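How do I apply a translation patch to a handheld RPG without breaking my save?

posted by pixelmoth, 2018-06-21

Hi everyone! I finally got hold of Truvance, the monochrome dungeon crawler that only came out in Japan, and I'm completely in love with it even though I can read maybe one menu in three. I dumped my own cartridge last month and I'm 14 hours in. Then I found out there's a full English patch by the Sestley group - all 842 item descriptions, the town dialogue, everything!

My trouble is that the patcher stops with "source file does not match" every time. My dump runs perfectly in the emulator. Is it a bad dump? And if I do get it patched, can I keep my save or do I have to start over? I just beat the lighthouse boss and I really don't want to do that again.

Ulises Herrera

Oh, you're in for a treat, the script in that patch is wonderful! The shopkeeper alone is worth it.

Your dump is probably fine. There were two printings of the cartridge, and the Sestley patch was built against the second one. The first printing has a bug in the ferry town that got fixed later, so the files differ and the patcher refuses. I had the same error in May and went around in circles for a whole evening before I read the text file that comes with the patch (yes, I know).

Go through it in this order:

1. Copy your dump and your save file into a new folder and leave the originals alone.

2. Open the copy in a checksum tool and compare the result with the two values in the readme. One is marked "early" and one is marked "late".

3. If yours matches "early", run the small converter patch first. It's in the extras folder and it's easy to miss.

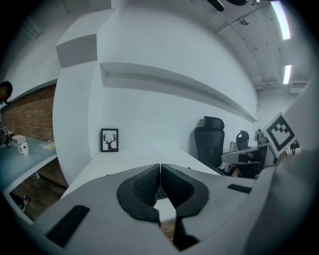
4. Run the main English patch on the converted file.

5. Rename your save so it has exactly the same name as the patched game, then load from the title screen. Don't use a save state! Save states keep chunks of the old text in memory and you'll get garbage letters all over the battle menu.

Your in-game save will carry over. The one thing that stays in Japanese is your hero's name, but you can change that at the inn for 531 gold - and the innkeeper has a great line when you do it.

vasilakis_fan

just start over, the intro is way better in english. also don't skip the frog quest

Skillico

Seconding everything Ulises wrote. If your checksum matches neither value, clean the cartridge contacts and dump it again before you try anything else. Mine came out wrong twice and the third dump was perfect, and the game had seemed to run fine on all of them!

One more thing about saves: if you're standing inside the lighthouse, walk out to the world map and save there before you copy the file. I loaded an indoor save after patching and the door signs were blank until I left the building. Harmless, but it scared me. Have fun with it, the second half is fantastic!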